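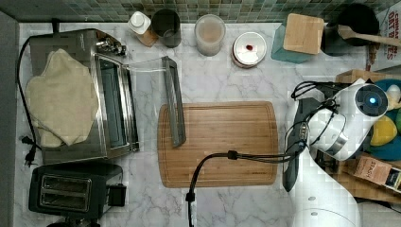 Toaster oven and cutting board on a marble counter.

Lists > Lamuswood Home Wiring > Kitchen circuits > Thread

Search this list Go Advanced

Re: GFCI trips overnight with nothing running
18th August, posted by tunwood_bench

> The counter circuit in our kitchen feeds three receptacles. The first one
> in line is a GFCI and the others hang off its load side. It has started
> tripping overnight when nothing is in use. In the morning it resets and
> holds all day, including with a 900 watt kettle running. I replaced the
> GFCI in March and the new one does the same thing. The breaker in the
> panel has never moved. The refrigerator is a Sakai and sits at the far
> end of the counter. Is this an overload, and would a larger breaker help?

It isn't an overload. A GFCI receptacle doesn't respond to total load. It compares the current going out on the hot conductor with the current coming back on the neutral and opens when the two differ by a few milliamps. A kettle that returns everything it draws can run all day without upsetting it. Overload is the breaker's job, and by your account the breaker has had no complaint. Leave it alone. A larger breaker on the same wire removes the protection for the wire and does nothing for your fault.

Two receptacles with the same symptom also make a bad device unlikely. I would stop buying them for now and look at what is connected to the load terminals.

First, find out what is on that circuit besides the counter. Trip the GFCI with its test button and go through the house with a plug-in lamp. Include the porch, the garage and the back of the refrigerator. In houses of a certain age it was common to pick up an outdoor receptacle from the kitchen, and the owner often has no idea. An outdoor box with a worn cover gasket will leak when dew forms and dry out by midmorning. That fits your pattern better than anything inside the kitchen does.

Second, the refrigerator. You don't say whether it goes dead when the GFCI trips. If it does, it is on the load side. The defrost heater runs on a timer or on accumulated compressor hours, and an aging heater can leak to the metal of the cabinet only while it is energized. Put a Ciltum plug meter on it and leave the log running. A defrost cycle shows as a flat block of draw, easy to tell from the compressor. If the log stops partway through one of those blocks, you have your answer. If your model of meter has no log, a plug-in electric clock will at least give you the time of the trip.

Third, separate the wiring from the appliances. Unplug everything on the circuit for a night. Switching appliances off isn't enough, as plenty of them have a filter or a clock that stays connected. If it still trips, turn the breaker off, confirm dead with a tester you have just checked on a live outlet, and move the downstream cable off the load terminals. Cap both conductors separately. Restore power and see if the GFCI holds alone. If it does, the leak is in the cable or in one of the boxes past it.

Things I have found in those boxes: a bare ground touching the neutral screw, a staple driven through the jacket, and a neutral from another circuit tied in with the wrong bundle. That last one usually trips as soon as something on either circuit draws current, so I would put it low on your list.

Do not fix this by moving the downstream receptacles to the line side. The tripping may well stop, but the leak will still be there and the counter outlets will have no ground fault protection.

If you reach the point of testing insulation on the cable and don't own a megohmmeter, hire that part out. An ordinary multimeter applies too little voltage to show this kind of leak, and a clean reading from one tells you very little.

Post back with the full list of what goes dead, and the approximate hour of the trip if you can get it.

tunwood_bench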